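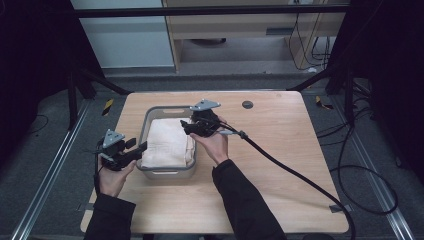
Handtuch im grauen Korb, zwei Greifer, beide von Hand geführt.

Haushaltstipps vom Vorführtag bei Grondholm

War im Februar dort, Halle 4, ziemlich voll. Eigentlich wegen der Küchengeräte hin, dann am Wäschetisch hängengeblieben. Schnell notiert, bevor ichs vergesse:

Handtücher immer gleich falten, gleiche Kante nach vorn. Madhu Dwivedi (hat vorgeführt) sagt, mit wechselnder Faltung tun sich die Greifer schwer. Im Schrank siehts auch besser aus.

Korb nicht vollstopfen. Lieber ein dickes Handtuch pro Korb als drei gequetschte. Am Rand etwas Luft lassen, sonst kommt man nicht dran, weder mit Fingern noch mit Greifer.

Griffloch am Korb: vorher mit dem Daumen innen lang fahren. Grat? Feines Schleifpapier, 2 Minuten. Sonst zieht es Fäden.

Kabel am Tisch fürs Bügeleisen: Klemme an die Tischkante, Kabel drüber. Hab ich mir dort abgeguckt, kostet fast nix.

Weichspüler bei Frottee weglassen, kam von Milovan Ionescu am Nachbarstand. Handtücher saugen dann besser. Vor dem Aufhängen kräftig ausschlagen.

Selber greifen durfte man auch, ich hab das Handtuch beim 4. Versuch rausbekomen. Schlange war lang, am besten gleich morgens hin. Kaffee mitbringen!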